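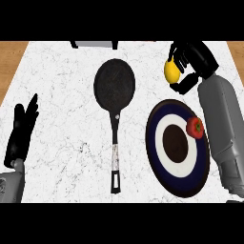 A black frying pan on white marble with gray veins.

Looking after a marble countertop

Marble is softer than granite and it reacts to acid. Lemon juice, vinegar, wine and tomato sauce leave dull spots called etch marks, and wiping them up an hour later is too late. Keep a damp cloth near the stove and use it as you cook.

For daily cleaning, mix a little mild dish soap with warm water. Wipe, rinse with plain water, then dry with a soft towel. Skip vinegar sprays, bleach and anything gritty.

Oil stains need a poultice. Stir baking soda and water into a thick paste, spread it over the stain, cover with plastic wrap and tape down the edges. Leave it for 24 hours, scrape it off with a plastic spatula and rinse. Dark stains can take two or three rounds.

Hot pans go on a trivet. Marble handles some heat, but a sudden change can crack it, and the sealer suffers first.

To check the sealer, drip a spoonful of water on the stone and wait 10 minutes. If the spot turns dark, it is time to reseal - we do ours every March. Wipe off any extra sealer before it dries or it will leave a haze.

Cutting boards go down before knives come out, even for a single lime.

Filed under: Kitchen, Stone care
Posted 2 Jan 2023 by Corrado Amato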